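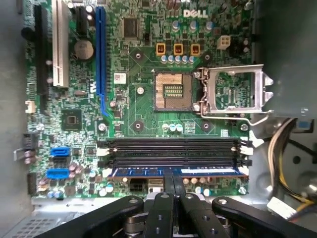
Placa base Dell con el zócalo del procesador abierto, vista desde la muñeca del robot.

Quiénes somos

Skaltitz es un grupo de investigación dedicado a la manipulación robótica en tareas de desmontaje de equipos informáticos. Su línea principal, denominada Jitaru, estudia cómo un brazo industrial puede aprender a intervenir en ordenadores de sobremesa a partir de demostraciones humanas. El grupo está dirigido por Su-bin Kwon y mantiene un convenio de colaboración con la empresa Clello.

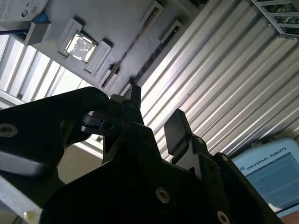 El método Jitaru parte de demostraciones registradas por operadores formados en el propio laboratorio. Cada sesión combina la imagen obtenida en la muñeca del robot con la de una cámara fija. El conjunto actual reúne 416 demostraciones, de las cuales 187 corresponden a operaciones sobre módulos de memoria. Al aproximarse a una pieza, los dos dedos de la pinza, uno terminado en punta estrecha y otro en una almohadilla rectangular plana, permanecen separados, y el modelo debe estimar el momento del cierre a partir de la imagen.

En la evaluación interna cerrada en marzo, el sistema completó unas 212 extracciones sin intervención del operador. Los ensayos con procesadores, iniciados más tarde, suman por ahora 68 intentos y sus resultados se consideran preliminares. 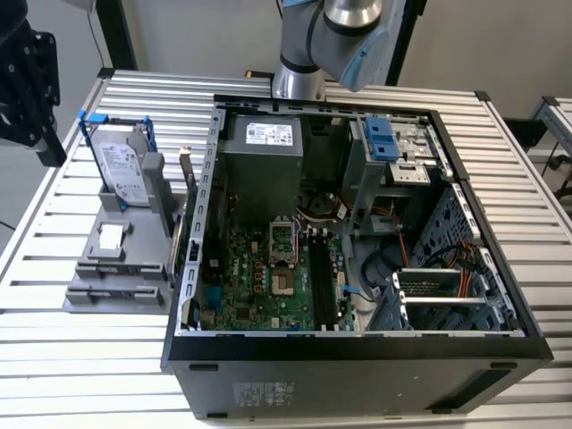
Ambas series se analizan con Pinside, la herramienta de anotación desarrollada por el grupo, que permite revisar cada intento y clasificar los errores según la fase en que se producen. El acceso a los datos para fines académicos puede solicitarse por escrito a la dirección de Skaltitz.

Última actualización: 22 de junio de 2019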